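4.2 Collection sessions with the student teams

Sessions ran in the project room on the second floor, one team at a time. Each team had a hand-held gripper, a head strap with a camera, and the task cards from the Wovness course pack. Target was 320 demonstrations per team over the term. Two of the teams made it. The third stopped at 107 after their calibration files were overwritten, see 4.4.

Tasks were kept simple on purpose. Pick and place, stacking, opening a box lid, handing an item over. Ilse Heitmann wrote the first set in April and Darius Radu cut it down after the pilot – too many steps per card, students kept reading mid-recording. Final set has 29 cards. Order was shuffled per session but not per student, which we would change.

Roles inside a team: one operator, one logger. The logger starts and stops the recording, notes failed grasps, and reads the card aloud. Swapping every ten trials worked better than swapping every session, arms get tired quicker than expected. Operators under the old scheme slowed down a lot towards the end and you can see it in the trajectory lengths (Table 3).

Calibration was the weak point. Printed markers were placed on the table before each block and the operator had to hold the gripper still over them for a few seconds. Students skipped this when they were running late. Svenja Hagedorn added a check in the logging script that refuses to start a block without a marker detection, and after that the share of unusable blocks droped sharply. The script is in the Gadovley repository together with the card set.

Lighting changed between sessions. Blinds sometimes open, sometimes not. We did not control for it and the pose estimates from the head camera were noticeably worse in the afternoon blocks. Glass behind the table did not help either, the tracker picked up reflections a few times and jumped.
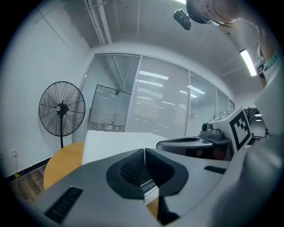 Figure 6. Hand-held gripper, head-mounted camera and printed marker during a session.

Students were also asked to write a short note after each block. Most wrote one line. The useful ones were about the grip itself: where the weight sits, which wrist angle hurts, when the fingers close later than the hand expects. Esmaeil Ebrahimi went through all of them and grouped them by hand, the groups are used again in Section 5. Agreement with a second reader (Ilse Ruppert) was good for the comfort notes and poor for the timing notes – the wording was just too vague. For the next round teh note sheet will have fixed fields plus one free line, and the timing question gets its own field.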